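SCREEN NOTES

What we're watching, and what we've given up on, in September

By Marianna Ostrowski

I have now watched all of Vavaslow, the lighthouse thriller that everyone at my bus stop finished weeks ago, and I would like my evenings back. Failing that, I would like a second series.

For anyone still holding out, it goes like this. Binta Anozie plays Inspector Chukwu, a detective sent to a remote island to look into one missing ferryman. She arrives with a small suitcase and a large coat. By the end of the first episode the ferryman has been found alive, eating soup, and the case is closed. The inspector stays anyway. The remaining episodes are about why, and I have rarely seen a programme so relaxed about making its audience wait for an answer.

Anozie is the reason to watch. You may remember her from the hospital soap Umley, where for 19 series she played a receptionist who knew everything and was given four lines a week to say it in. Some of us wrote letters. It is very satisfying to see her at last in the middle of things, frowning at a tide table as if it owed her money. She does a lot with the coat as well. There is a whole argument in episode four conducted mainly through buttons.

Opposite her is Osaze Ekpo as the island's doctor, harbourmaster and, when the plot requires it, vet. Ekpo has spent most of his career being shot in the first ten minutes of things, and he has the slightly dazed look of a man who keeps being handed another script. He is lovely here. His long speech about the price of diesel should be dull and I watched it twice.

I was less taken with the wigs. Whoever decided that the flashbacks needed a fringe should have been gently asked to lie down. And the series has that modern habit of lighting every indoor scene with what seems to be a single phone, so that two important conversations took place, as far as I could tell, between a chair and a slightly taller chair. Turn the lamps off before you start. Turn the subtitles on too, unless you are fluent in mumbling.

The director, Viola Amato, came to television from the stage and it shows, mostly in a good way. People cross rooms for a purpose. Doors are opened by somebody who wants to be on the other side. She lets the camera sit still while people think, and trusts us not to wander off and put the kettle on. I did once, in episode six, and missed the only murder.
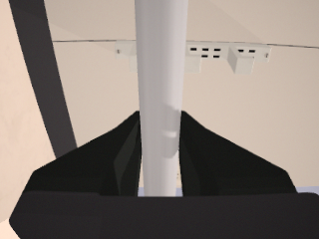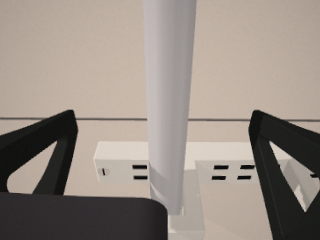 Also on: Claritz

If an entire island is too much weather for you, Claritz is a comedy of 60 minutes, start to finish, and then it leaves you alone. Yetunde Idahosa wrote it and stars as a woman who inherits a failing cinema from an aunt she has been impersonating on the phone for years. The bank wants to speak to the aunt. So does the aunt's fiancé, who is news to everybody.

Idahosa is very funny on the telephone, a skill I had assumed was lost. The rest of the cast mostly stand about being amazed by her, and I can't blame them. The ending is a mess, with a wedding, a power cut and a goat all competing for the same staircase, but by then I'd have forgiven it most things. My mother preferred it to Vavaslow and has told the whole street.

Given up on

The dating programme with the canoes. I lasted 2 episodes, one of which was a recap of the other.

Next month I'll be starting the costume drama about the rival glove makers, having been promised a duel. If you've seen it already, please don't tell me who wins. If there's no duel, do tell me, and quickly.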